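3.2 Cell layout and hand maintenance

The cell described in this section is the second of two built at Purnden and is the one on which all of the wear results in Section 4 were obtained. It consists of a single arm, a multi-fingered hand, a wrist camera and a work table, all run from one control cabinet. The Zeker controller supplied with the arm was kept, but its default homing routine was replaced. The original routine closed the hand at full current before opening it, and early trials showed that this shifted the zero position of the finger joints by a small amount on each start. The new routine opens the hand first, waits for the joint readings to settle and then records the offsets.

The wrist camera is fixed close to the hand, looking past the housing and along the fingers. This position was chosen for inspection as well as for guidance. With the arm parked over the table, the operator can check the underside of the housing and the outer face of one finger without entering the cell. The view is narrow and parts of it are blurred at short range, so it does not replace inspection by hand.

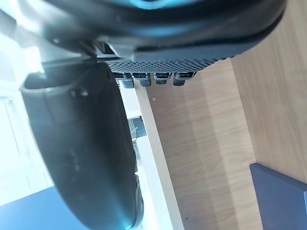 Figure 3. Wrist camera view with the hand over the work table, showing the perforated panel and the finger at left.

Parking is done at a fixed joint position and not at a fixed tool position. The two are equal when the arm is newly calibrated, but they drift apart as the wrist joint wears, and a joint position gives a more repeatable view of the hand. The parked pose is stored under its own name in the Stovard supervisor program and cannot be overwritten from the teach pendant. Images are saved at the start and end of each session and compared with the set taken after the last service.

Service is carried out after every 30 hours of powered running. The interval was set from the first period of use, in which the hand completed 1,445 grasp cycles before a finger failed to reach its commanded angle. Inspection then found fine dust in the joint and a loose fastener at the base of the finger. Both faults would have been caught by a shorter interval. No failure of the same kind was recorded in the 279 cycles that followed the change, although this number is too small to support a firm conclusion.

The procedure is as follows. The arm is moved to the parked pose and the drives are switched off at the cabinet. The hand is left for 90 seconds so that the joint brakes can engage fully. Each finger is then pressed lightly at the tip in both directions, and any free play is measured with a dial gauge held against the finger's outer face. Play of over 0.4 mm at the tip is treated as a fault. Fasteners at the finger base are checked with a torque driver and marked with paint, and the perforated panel is cleaned with a soft brush and low-pressure air, directed away from the joints. Solvents are not used anywhere on the hand, as the first cleaning trial left a film on the housing that affected the camera images for several sessions.
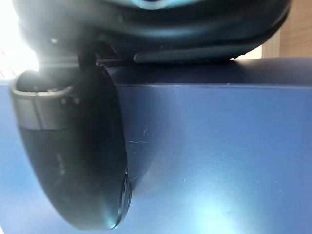 Surface wear is recorded separately from joint play, for the two do not progress at the same rate. A finger may carry visible marks for months while its joint remains within limits. The body of the finger is mostly matt, and a mark such as the pale vertical scuff near its middle in the view over the blue panel is easily picked out. The housing above it is glossy and returns strong reflections, which can hide a mark of similar size. Marks on the housing are therefore logged only when they appear in two images taken under different lighting. Scratches on surfaces behind the hand, of the kind present on the blue panel, are masked out before comparison. Without the mask, the comparison script reported them as changes to the finger whenever the parked pose moved slightly.

Lighting proved to be the least well controlled part of the set-up. Strong light at the left of the view washes out part of the housing and reduces contrast at the top of the finger. Lowering the exposure restores this area but leaves the underside of the housing too dark to inspect. The present method takes two exposures in quick succession and uses the darker one for the left third of the view only. A blind was fitted in December and reduced the variation between morning and afternoon sessions, though some remains.

Replacement of a finger takes one operator less than an hour, including recalibration. Spare fingers are held as matched sets from Leblanc, and a single finger is never fitted from a different set. After fitting, the hand is opened and closed without load until the joint offsets agree between successive cycles to within the resolution of the sensor. The reference images are then retaken and the old set is archived with the service record. Data from the first session after a replacement are excluded from the analysis in Section 4.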